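Ticket 3612
Product: Bestier (online role-playing game), Windows client
Realm: Cendlow
Category: Guild tools / guild bank
Priority: Normal
Status: Closed, fixed in client build 41
Opened: 3rd June

Summary

Guild bank tab 2 shows as empty for members below officer rank after a guild moves realm. Items are still held on the server. Deposits into the tab fail with "Transfer refused (40)".

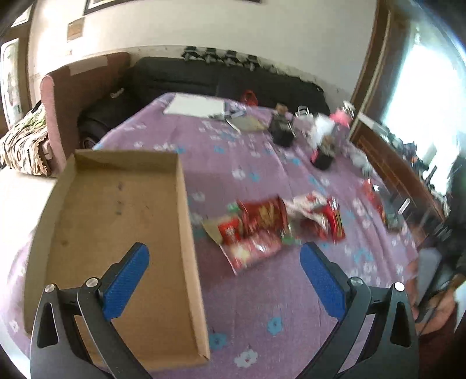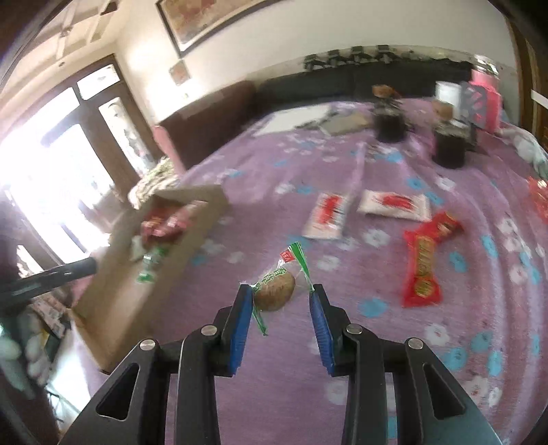 Original report

Our guild, Stamatopoulos, moved from Bivgate to Cendlow in March. Tabs 1 and 3 came across with no trouble. Tab 2 opens and displays the correct name and icon, but every slot is blank for anyone ranked Member or Recruit. Officers see the full contents.

If a Member drags an item into tab 2, the item greys out in the bag, stays grey until the window is closed and then returns. The chat log prints "Transfer refused (40)". Gold deposits work. The withdrawal log for tab 2 can be read by all ranks and lists entries from before the move.

Steps to reproduce:
1. Log in on a character ranked Member.
2. Open the guild bank in any city on Cendlow.
3. Select tab 2.
4. Drag any tradeable item to any slot.

Expected: item is placed, contents visible.
Result: contents blank, item refused.

Already tried: logging out fully, deleting the cache folder, running the client without add-ons, using a different bank in a different city. No change from any of these.

Support, first reply

Please confirm the following.

- Whether the View and Deposit boxes are ticked for Member under Guild > Ranks > Bank.
- Whether a character who joined after the move has the same fault.
- Whether the fault appears if the tab is opened from the guild hall chest.

Please also attach client.log from a session in which the refusal occurs. Don't edit the file.

Reporter

View and Deposit are both ticked for Member and Recruit. A new recruit who joined last week has the same fault. The guild hall chest behaves in the same way as the city bank. Log attached. The relevant lines are:

bank: open tab=2 rank=4
bank: perm lookup realm=bivgate
bank: perm result none
bank: refuse code=40

Tab 1 for comparison:

bank: open tab=1 rank=4
bank: perm lookup realm=cendlow
bank: perm result view,deposit

Support, second reply

Thank you. The log shows that permissions for tab 2 are being looked up under the old realm. The lookup returns nothing, and the client treats that as no access. Officers skip the lookup, which explains why they can see the contents.

Workaround, to be carried out by the guild leader:

1. Open Guild > Ranks > Bank and select tab 2.
2. Untick View and Deposit for every rank below officer. Press Save.
3. Close the guild window completely. Switching to another page is not enough.
4. Reopen it, tick the boxes again and press Save.
5. Ask one Member to log out and back in, then test a deposit with a low-value item.

Do not delete and buy the tab again. The purchase price of 3000 gold is not refunded, and the contents would go to the leader's mailbox, where they expire.

Reporter

Workaround done in the order given. After step 5 the Member could see the contents and the deposit went through. The log now has realm=cendlow for tab 2.

Two problems remain. The daily withdrawal limit for Member has gone back to zero on tab 2, and entering a new figure doesn't hold after Save. Also, the fault came back for Recruit when the leader renamed the tab. Repeating steps 1 to 4 cleared it again.

Support, third reply

Both points reproduced on a test guild moved between the same two realms. Renaming a tab rewrites its header from the stored copy, and the stored copy still holds the old realm name. The withdrawal limit is read from the same header. Please leave the tab name alone until the fix is live. Passed to the client team.

Internal note (made public on closing)

Cause: the move script updates tab headers in sequence and skips any header locked at the time by an open bank window. Skipped headers were not retried. The script now waits for the lock to clear. Client build 41 re-reads the realm from the guild record when a tab is opened and corrects the header if the two differ.

Reporter

Updated to build 41. Withdrawal limit for Member saved and still in place after a restart. Tab renamed twice with no fault for Member or Recruit. The old Bivgate entries are still in the withdrawal log, in the right order. Fine to close.

Resolution

Fixed. Other guilds with the same refusal code after a realm move should update the client first, then open each tab once on the guild leader's character.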